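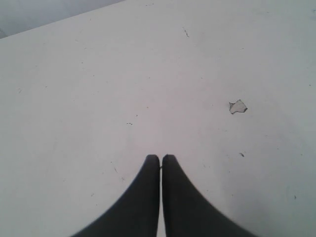

Fingers nearly closed, from the wrist cam

durno_dan
New fingers for the arm are on. Long taper, rounded tips. Left one comes up a hair shorter than the right. Arm is the Zunix, bench is the white one at the Widville shop. Is that worth a reprint? Each pair is 190 minutes on the printer.

hjaltadottir
I wouldn't reprint. Shim the left one and see. What does the gap do farther down?

durno_dan
Stays narrow the whole way.
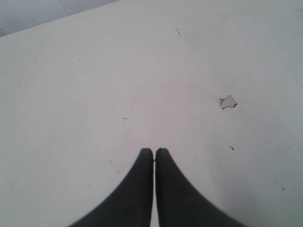 Gap between the inner edges, tips to bottom

Dorothy Hulme
There's a thread or hair across the gap just under the tips. Clean that off before you measure anything.

boltbin633
Disagree with the shim. It will creep. I shimmed mine in December and did it over 2 times. Reprint the pair.

hjaltadottir
Yours was tape. Brass doesn't creep. Order I'd go in:

1. Wipe the fingers and the bench. There are specks all over it, plus that torn scrap on the right.
2. Close the jaws and take a still.

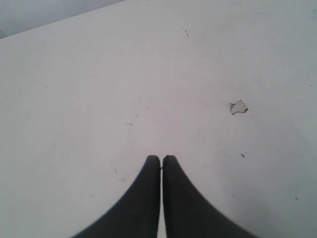 3. Compare the tips. If the left is still low, shim it.
4. Then try a real object.

durno_dan
Fine, brass first. Object will be the lamp, the one with outlets in the base. I want the arm to press the front button.

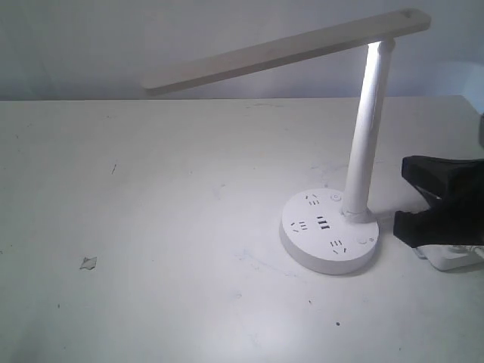 Lamp and gripper, side view

boltbin633
Small button for a tip that size – I'd still reprint.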